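The Arms at Kikville, Seven Months In
Friday, November 17, 2023

Management at Storosent likes to say the arms "took the dull part" of our sorting and kitting work. I was on the floor at Kikville before they came in April and I'm still on it, so I get to say what I think of that. There were 12 of us on days back then. There are 11 now, and the job we share has changed more than the headcount has. Most of the visitors' material shows people smiling next to a screen. I wanted a page with the work on it. 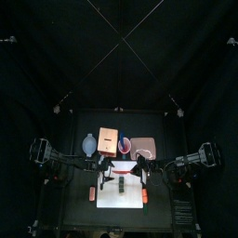

Two arms, one table, black cloth on the walls. Station 2, practice objects.

Every shift somebody puts the cup, the box, the tray and the small pieces back where the sheet says they go. That used to be an odd job for a slow afternoon. Now Yaa Acheampong does it for the first two hours of each day, and she was hired as a packer. She told me her hands are fine but her head is tired by ten, which she never used to say about packing. Senad Golob, who wrote the sheet, thinks it will settle down. He thought so in the summer too.

The pay grade hasn't moved. "Station support" is a new name with the old rate next to it, and when Sowmya Kartha asked about that at the floor meeting she was told the duties were lighter. Lighter to lift, sure.

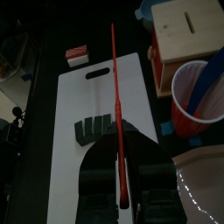
What bothers me more is the waiting. When you pack by hand you set your own pace and you can talk while you do it. With the arms you watch, you step in, you step back, and you write down the time. Tsz-kin Lui likes it and has asked for the training course, so I won't pretend everyone feels as I do. He may get a better job out of it - there are 20 names on the list for that course, though, and it has been put off twice.

Vasilis Obradović is collecting comments on the new rota until the end of the month. His tray is by the time clock. Please sign yours, the unsigned ones got thrown out last time.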